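How do I get an item onto the agenda for our ward meeting?

DrondellRes
I went to my first open ward meeting in Drondell last week and loved it! Proper debate, people from every street, and the councillors stayed right to the end. Now I'd like the next one to discuss the bus shelter on the Wanyama road. Do I just stand up on the night, or does it have to go in beforehand?

3 comments · 28 shares

hilltop_rukia
Great to see somebody keen! In Rukia you write to the clerk before the agenda goes out. Keep it under 300 words, say what you want decided, and put your street on it. Ours lets any resident do this, and a petition with 100 names goes to full council instead – we got 287 for the library hours and it was a brilliant evening. Ask your clerk for the standing orders, as Drondell may well have its own rules.

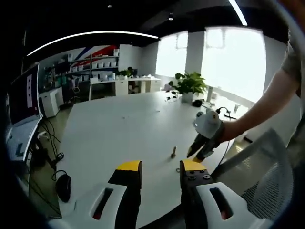 A small bolt or peg standing on a white table

One more thing: turn up even if your item is last. The chair can drop it if the person who raised it isn't there. Bring a neighbour or two as well, it really does help when it comes to the vote.

brerkia4ever
just ring them. worked for me in Brerkia, lovely people

12 people found this helpful

Last updated: 15 Oct 2018

Related
Can I record a council meeting?
Who chairs if the mayor is away?
How to read a parish budget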